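Planning a bachelor weekend when half the group doesn't fish
7/14/23

The woman who runs Nernell started out booking fishing trips. Bachelor weekends came later, when a customer asked if he could bring seven friends and have a cake at the end. She now books little else from spring through October, mostly at the lake cabins in Storneo, and she agreed to talk on the phone between two groups.

Her first question to any best man is who is paying. "I ask before I ask about dates," she said. "If he says they're splitting it evenly, I ask if he has told them that. Usually he hasn't."

The basic weekend for a group of eight costs $248 a person. That covers two nights in a cabin, a half day on the water and one dinner. Flights and gas are extra, and so are the fishing licenses. She tells people to collect the full amount up front and pay the cabin in one go.

One group last year tried it the other way, with each man paying his share as he went. The cabin bill came to $1,483 and the best man ended up covering $1,044 of it on his own card. "He got it back in the end, but he was still sending reminders at the wedding," she said.

She has firm views on who should be invited. Brothers of the bride are fine. Fathers are fine for dinner and should be asked if they want to stay over, "and then you accept whatever they say." A coworker who knows none of the others needs one person to share a car with.

What about the men who have no interest in fishing? She said this comes up with every group. Her boats go out early, and anyone who wants to sleep can sleep. There is a trail behind the cabins, and Oteo, the kayak place across the road, rents by the hour. She used to schedule an afternoon activity for everyone and has dropped it. "They were tired and they wanted to sit on the porch. I was charging them for go-karts they didn't want to drive."

Dinner is at Omerović, a grill house with one long table in the back room. The kitchen will cook the group's catch if it is cleaned and brought in by four. If the catch is poor there is lamb. She has had vegetarians on about half of her trips and says the stuffed peppers are good, but they have to be ordered the day before.

Drinks are the part she gets asked about most. Her advice is to buy less beer than the list says and more of everything else. "Soda water goes first, every time. Then plain water. Then somebody drives to the store at eleven at night, and that person should not be driving." She asks each group to pick one man to do a single shopping run on arrival, with a written list, and to put everything out where people can find it. Alcohol stays off the boats entirely.
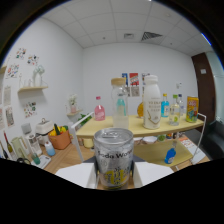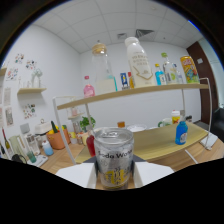
Soda water
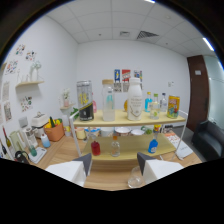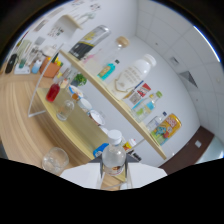

The shelf, then bottled water with the shelf behind

The groom

She speaks to the groom once, by phone, the week before. The best man is not on the call. She asks if there is anything he does not want to do, and she passes that along without saying where it came from.

The answers are mostly small. One man didn't want a costume. Another got seasick and had never told his friends, so his group fished from the dock. A few have asked to be home by noon on the last day, and she now ends every trip at ten.

Bookings for next spring open in October. She takes one group per weekend and asks for the deposit within five days.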